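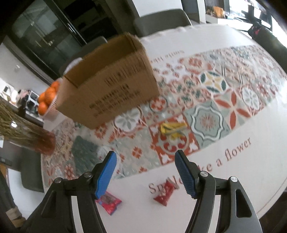

Packing a Box with the Trosus Hand Gripper
A guide for young readers, ages 8 and up

Trosus is a hand-held gripper made by Preletico. A person holds it and uses its two fingers to pick things up. Many robots have fingers of the same kind, so the movements a person makes with the tool can be used as lessons for a robot.

Each finger has a blue pad with a rough surface. Small packets in shiny wrappers are slippery, and the pads help to hold them. The metal pins are joints. They let the parts of each finger turn, much as your knuckles do.

Before a packet can go into a cardboard box, the fingers must be open and on either side of it. Then they close – gently, so that the candy is not crushed.
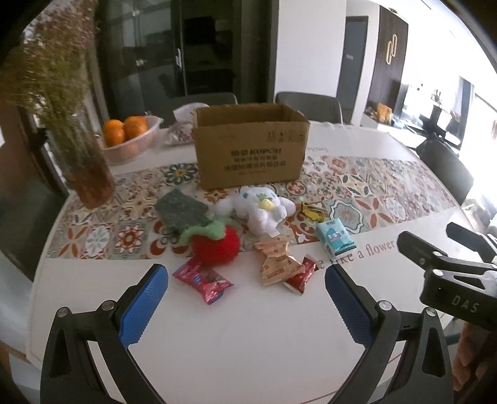

Soft toys need a different kind of care. A plush toy changes shape when it is squeezed, and a long ear may be easier to grasp than a round body. Two people may also work at the same table, provided they take turns reaching for the box.

The school kit is offered on loan for 30 days. It contains two grippers and a booklet of 10 activities written by Danica Karagiannis and Man-sik Do. Over 80 schools have borrowed it. An adult must be present whenever the grippers are in use, and fingers and hair must be kept away from the joints.

Teachers may reserve a kit through Karlijn Bakker at the Preletico education office.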